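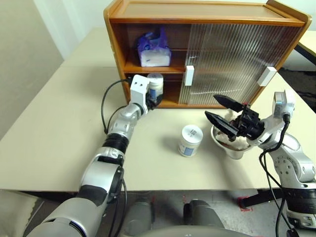

The left gripper holds a jar in the lower cubby while the right waits over the bowl. A second jar stands on the table.

Cormac Daly wanted to know how much a two-armed robot forgets when you teach it something new. His group at Skollholm trained one on tidying jobs at a small wooden cabinet, with jars, tissues and a bowl, and then added a second set of jobs that used the sliding doors.

The first result, last November, was poor. After the door training, the robot's success rate at shelving a jar fell to 40 percent. It still reached for the right shelf, but it let go too early and the jar tipped.

The fix is a method the group calls Clolance. During new training, it mixes in a small share of old demonstrations, picked by how badly the current model predicts them. The full library holds 476 recordings. Clolance replays 67 of them and leaves the rest alone.

"We expected to need most of the library," Daly says. "The hard part of each job is short. It's the second or so around the grasp and the release."

With the replay in place, shelving held up on all 3 jar positions the group tested, and door opening was no slower to learn. A separate team at Bustport is repeating the work on different arms - their cabinet has hinged doors, and the early runs have been mixed.

Daly's next test is the bowl, where soft contents shift each time a finger touches them. Those recordings are still being made.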